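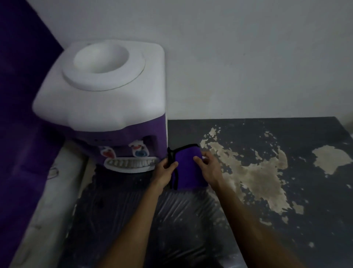

By Cormac Breathnach – Skosthorpe set-up guide, part 2

Teaching your Egan arm the pouch job

Right, on to the fun bit! Your Egan kit learns by copying, so before it packs a single pouch you've got to show it how a person handles one. I recorded mine next to the water dispenser with the toothy grin, on a worktop that has seen far better days (peeling all over), and Egan coped with my clips perfectly well.

1. Put the head camera on and start the Avcombe app. Tap New Task and type a short name. Mine is task 214, "purple pouch".

2. Look down at your hands and check you can see both forearms in the preview. Tilt the camera if you can't.

3. Pick up the pouch with both hands, one on each side, and hold it still while you say "start".

4. Do the job at your normal pace. I always want to slow down and act it out – please don't, the arm will copy that too!

5. Say "stop" and put your hands flat on the worktop.

6. Repeat until the counter reaches 638. Yes, it's a lot. I split mine over several evenings with the radio on.

Note: a drawstring pouch is harder to learn than a plain one, so let the cord hang as it likes and don't tidy it between goes.

Caution: keep drinks and open water well away from the arm's base once you plug it in. If the app shows code 995, switch off at the wall and check the base cable before you carry on.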